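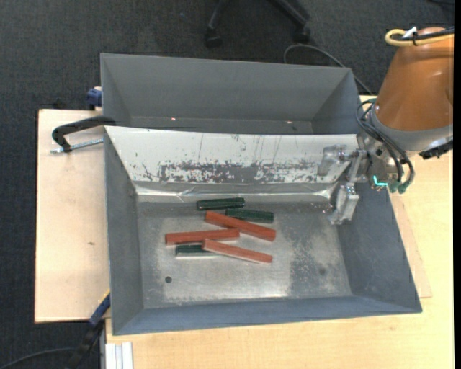 Figure 1. Front bin with red and dark green blocks, second bin behind.

Progress report, bin wear and block stock
Prepared by Rianne Leemans for Jeferson Sampaio, Avard
Reporting month: November

Status

Work on the bin surfaces and the block stock is on schedule, except for the replacement panels, which are late. Spending is within the approved amount. One decision is requested at the end of this report.

Bin condition

Both bins remain in service. The front bin was inspected on Monday with the blocks in place and again after it was emptied. The floor is scuffed, with pale rubbed areas and darker mottled patches. The most noticeable patch is to the right of the block pile in Figure 1. Flatness was checked with a straightedge at 4 positions and was within tolerance at each one. The marks are treated as surface wear, and no work on the floor is planned for this period.

The white sloping panel on the rear wall is in worse condition. It carries thin vertical scratches over much of its face, and the white surface is worn through in a horizontal band along the lower part. The band falls where blocks most often come to rest against the slope. We expect it to widen at the present rate of use. The panel still slides blocks down to the floor as intended, but the scraped strip has a higher drag than the sound surface, and short blocks sometimes stop on it during filling.

Replacement panels were ordered from Clisari in two thicknesses. Delivery was moved back by two weeks. The thinner panel will be fitted first, as it can use the existing fixings. The thicker one needs longer screws, and these have been added to the order.

Block stock

The stock is still made up of two types. The red blocks are the longer type and have a mottled finish. The dark green blocks are shorter and glossy. Four red blocks were withdrawn for chipped corners and replaced from the reserve. No green blocks were withdrawn.

The glossy finish on the green type gives strong reflections under the present lighting, which makes edge chips hard to find by eye. Inspection of this type is now done by touch at the bench. It takes longer per block but has been accepted as the standard method. Wusby has offered a matte version at the same price. Samples have been requested.

Filling procedure

The written procedure was revised. Blocks are now tipped in at the top of the rear slope and left as they fall, with no leveling by hand. Piles made this way overlap more and tend to settle off center. The earlier instruction to spread the blocks over the floor has been deleted.

Open items

Panel delivery from Clisari: late, new date confirmed by the supplier.
Matte block samples from Wusby: requested, not received.
Wear log for the second bin: started, first entries to be included in the next report.

Decision requested

Approval to fit the new panel to the front bin only, and to keep the second bin as it is for comparison until the next report.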